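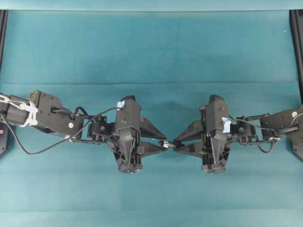
Wundano open day recordings: read me first

Hello! These are the recordings I made at the Zonville open day in August, tidied up a bit and put in one place. I'd promised the files to half the people who stopped at our table, so sorry it took a while.

What's in here

28 recordings from the two-arm setup, 2672 stills pulled out of them, and a notes file in my own shorthand (ask if you get stuck). The arms are both black, with tape and zip ties where I ran out of patience with proper fixings. They work over a teal cloth, and the job is a small silvery metal part that goes between the two sets of fingertips.

How the day went

We ran 3 sessions, the first at ten in the morning when the hall was still quiet, and I drove the arms myself for that one. After that visitors had a go, five minutes each, and they were brilliant! Children were far less nervous about it than their parents. The lunchtime session is the messy one: lots of dropped parts, and a long stretch where I'm explaining Kaplan (our control software) and the arms just sit there.

Folders

kaplan_logs: joint positions, one file per recording
stills: numbered in order, no gaps
clelletti: 5 extra recordings for the Clelletti people, who wanted slower moves. They're on top of the 28.

Things to watch for

The cloth creases and I didn't iron it, so if you're trying to pick out the background by colour, allow for folds and for the shadow under the grippers. The clock on the left arm's log runs nearly a second behind the right. I haven't fixed that yet.

Use any of it for teaching or tinkering. If you make something with it I'd love to see it, and if a file won't open, tell me which one and I'll send it again.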